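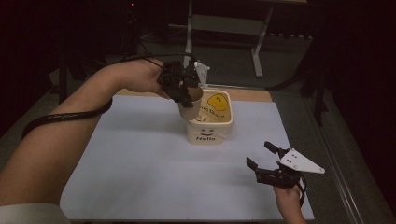

Paper cup over the "Hello" tub, left gripper closed, right gripper open.

Workshop tips: hand-held grippers and the software behind them

Updated Thu 29 April by Elaine Portela

These are small things we learned at Linolberg while we record cup-and-tub tasks and train the policy on them. Most are about settings, a few are about the table.

Put white paper under the task. Our segmentation model was confused by wood grain, and with a large plain sheet the brown cup separates well. Tape the corners, and change the sheet when it has stains.

Watch the exposure. In a dim room the automatic mode jumps each time a hand comes close to the lens. Lock it before the first episode and write the value in the config file.

Log both grippers, also the one that does nothing. Nivaldo once removed the idle side to save disk space, and the planner then closed the free hand at strange moments. We had to record 28 episodes again.

Leave slack in the cable, but keep it near the forearm. If it pulls on the wrist, you see it later as small shaking in the trajectory — and no filter will clean this completely.

Mark the release by gripper width, and do not use the height of the cup for it. A paper cup bends a little, so the closing width is never the same two times. We take the change over 2 frames.

Check the clocks before lunch and after lunch. Tarcísio wrote a short script for Trokeck that compares the time stamps of camera and gripper and stops the recording when they move apart.

Keep the failed tries in a separate folder. Gemma uses them to test the success detector.

Name the folders by task first, then by operator. Old folders from November still have the other order, please do not rename them.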